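Speaker notes: Pillowcases, and why they take so long
Talk for the February housekeeping evening, Dernstead
Length: two parts, with a short break for tea

Start slowly. Wait until the back row has found chairs.

Good evening, and thank you for the invitation. I speak tonight about a very small subject, the pillowcase. At the guest house in Brunton where I worked, we changed 278 of them in a busy week. So a small subject becomes a large one.

(Pause here. Let them think about their own laundry.)

First point: the cloth before the pillow comes. Most people take the case from the pile and begin at once. I did this also, for years. Now I put it down on a table first and look for three things: where is the opening, where is the seam, and is it inside out. A case which is not ironed does not tell you this quickly. The creases go in all directions and a corner can stay rolled up.

Next slide.

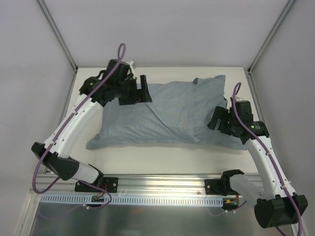
Slide 4. Blue-grey cloth on the white table, wrinkled.

Ask the room: who would iron this, and who would use it as it is? Take hands. In Brunton we did not iron the cases for the staff rooms, only for guests. Smooth with the flat hand from the middle to the sides. Do not pull at the corners, it only makes new creases.

Say something about the seam. If the rough edge of the seam is outside, turn the case now. Later you will be angry.

Second point: the size. Our cases were Zestidia, 70 centimetres long, and the pillows came from Seseck. On paper they fitted. With a full, new pillow it was always a fight, and the last corner was the worst. If you buy for a house, buy one case and try it before you order the rest. (I did not, and we had over 70 to send back. They can laugh here.)

Third point: putting it in. There are 2 ways and I will show both with the pillow from my bag.

Way one, lying down. Pillow on the table, case beside it, and you bring the opening over the end a little at a time. The cloth likes to bunch in the middle and twist, and then one side of the pillow is in and the other is still out.

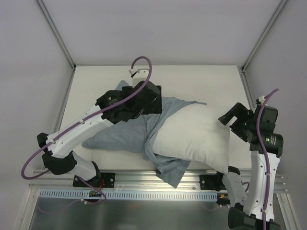

When it comes to this point, stop pushing. Hold the pillow still with one hand and use the other to open the folds, first the upper side and then the lower. Look also for a loose piece of the case under the pillow. It is easy to forget, because the weight is on top of it.

Way two, standing. Turn the case inside out over your arms, take the two pillow corners through the cloth, and shake it down. Faster, but not good for people with bad shoulders.

Demonstrate way two only once. Put the water glass away before.

Last part: corners. Push each one out with the fingers, then close the opening and turn it away from the door. My old rule from Brunton, I still do it at home.

Questions until 8, then the chairs must go back.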